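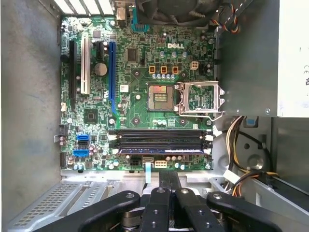 Lid off a Dell desktop on the bench at Tarkent, with the CPU socket open.

I'd been meaning to get over to the Tarkent open day for ages, and when I saw they were running it again on Fri 15 April I booked the day off (sorry, boss) and took the early bus to Bestdale. So glad I did! It's a computer refurbishing place in an old carpet warehouse, and for one day they let people like me wander in and poke around the benches.

We started in the sorting hall, where the pallets come in. Over 1000 machines a month in a busy spell, our guide said, mostly old office desktops from schools and clinics. There was a whole wall of keyboards. I could have stayed there an hour, but they moved us along to the teardown benches, and that was the part I'd come for.

I've owned desktops since forever and I'd never had a proper look inside one. The board is so much prettier than I expected – all that green with tiny gold lines running through it, and the slots in white and black and blue. I spotted the little round battery too, same sort of thing you'd put in a bathroom scale. 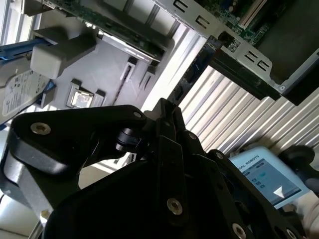

Green circuit board and tiny gold traces inside the case.

Our guide talked us through what gets kept. Memory goes in one tray, processors in another, and power supplies get tested before anybody decides. Boards have to be looked over for bent pins in the socket, and one bent pin can mean the whole thing goes for parts. I put my glasses on for that bit. The pins are so small and they shine kind of gold, and I still don't know how anyone checks them all day without going cross-eyed.

Somebody in our group asked about all the wires, yellow and orange and red and black in one fat bundle, and we got a long answer about voltages that I mostly lost. I did like the fold-up metal window over the socket, with its skinny lever. Very satisfying bit of design.

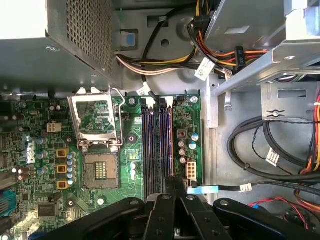 Lunch and the shop

Lunch was from the Clolletti van out in the yard. Get the eggplant roll, and get there before noon, the line was awful. The shop had finished desktops from $200, plus a bin of cables for pocket change. I came home with two cables and a mouse I didn't need. Parking is on Nanayakkara Road if you're driving, and the number 16 bus stops right outside.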